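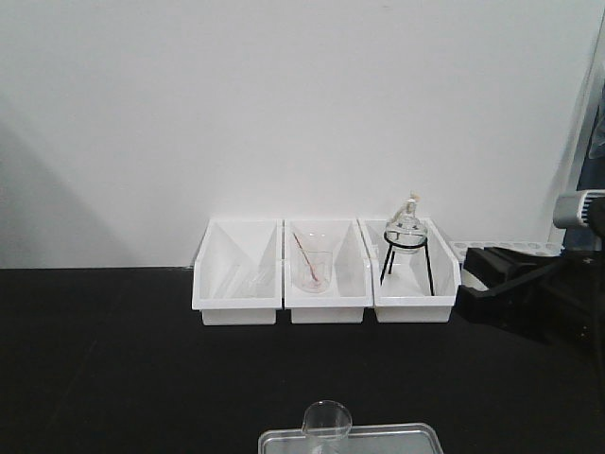

## 3. The Bench and the Term Project

**Figure 1.** The student bench, with three white bins set side by side against the wall. The middle bin holds a small beaker with its stirring rod, and the right-hand bin holds the tripod stand and the alcohol lamp. Part of the arm is visible at the right.

When we first sketched out the course at Villport, we imagined the students spending most of their time on code, and we planned the lab hours that way. What they wanted to talk about, from the very first meeting in September, was the bench itself: where things should sit, what the arm could reach without bumping its own elbow, and whether a piece of glass that a person picks up without a thought could be found at all by a camera. We were glad to let them take the project in that direction (and a little relieved, if we are being frank, as the original assignment had been rather dry).

The layout in Figure 1 came out of those talks. The students, working in teams of 3, agreed that glassware and stands should live in open bins along the wall, leaving the middle of the black tabletop free for the arm to move through. The bins have sloped inner walls, and the teams argued over them for the better part of two sessions. Vimala Poduval, who taught the lab section, let the argument run and then asked each team to write down how its gripper would approach an object standing near a slope. Those short write-ups were some of the nicest work we received all term.

### 3.1 The task

Each team programmed the arm to fetch a named item from a bin, carry it to the metal tray at the front of the bench, and set it down upright. We called the shared control program Diten, after the name the students gave its first working draft, and the logging tool that ran beside it was Comer. Teams were free to change anything in Diten except the speed limits and the stop routine. The lamp was never lit during robot trials, and no team was asked to pour.

Over the term the class logged 557 fetch attempts. We counted an attempt as complete only if the item was released on the tray and stayed standing, a stricter rule than the students would have liked, and they told us so warmly and often.

### 3.2 What gave the teams trouble

Clear glass was the hardest thing by far. A transparent piece lying on the floor of a white bin, like the one in the left-hand bin of Figure 1, gives a camera very little to work with, and several teams spent whole afternoons on that one case. The team led by Jayanthi Salian tried looking for the thin highlights along the edges of the glass and had some luck with it, though the settings had to be adjusted again whenever the room lights changed. The black tripod was much easier to find against the white plastic, but its thin legs made it awkward to grip, and most teams ended up grasping it by the ring after first taking the lamp out.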